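Dorngate shared workshop, bench arm build
November report for the Seltorance small grants fund

Hi all, and thanks again for being so patient about this one! I know the last report was mostly me complaining about cable chains, so I'm happy to say there's a lot more to tell you this time.

The big thing is that the simulation finally behaves itself. You'll remember the plan was to get the arm reaching over the parts tray in software before we let the real one anywhere near the bench at Dorngate (the bench is shared, and the woodturners would never forgive me). I spent most of the month on the model: the base, the joint limits, the gripper, and then the tray, which took longer than the other three put together. I had the rim height wrong in my first drawing and every single approach ended with the fingers inside the wall. Once I'd measured it properly, things moved fast.

I've kept the virtual setup simple, with the arm on its green base, a wooden mat under everything and the tray lying right below the middle of the arm. It's plenty for checking reach.
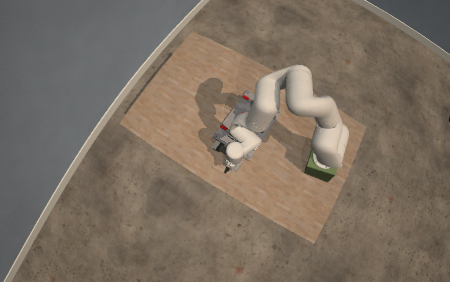
Dong-geon Noh

With the fingers pointing down near the lower end of the tray like that, I can look at clearance on the rim from pretty much any angle I want, and I've been doing a lot of that, usually at 11 at night with a sandwich. The planner ran 262 reach attempts in the final batch and 47 of them still clipped the tray. Nearly all of those came from one wrist pose that I think I can just rule out. I'll rerun the batch once I have.

On the hardware side, it's slower going. The motor controllers from Garrido came in and all of them power up, so that's a relief. The base plate is cut and drilled, but I put 4 of the holes in the wrong place (my fault, I read the drawing upside down) and I'll have to plug them and start over on that side. The gripper fingers are printed. I don't love how they close, there's a bit of slop in the left one, so I may print that one again in something stiffer.

Money: the grant was $2000 and we're still inside it. The controllers were the biggest bite. What's left should cover the power supply and the emergency stop, and I'd like your okay to buy the stop from Villance even though it costs more than the one in my original budget. The button is bigger and it mounts to the bench edge, where a person can smack it without looking.

Next up is the holes, then wiring, then one joint moving under its own power, very slowly, with me standing well back. If you'd like to come by for that, let me know and I'll save you a stool!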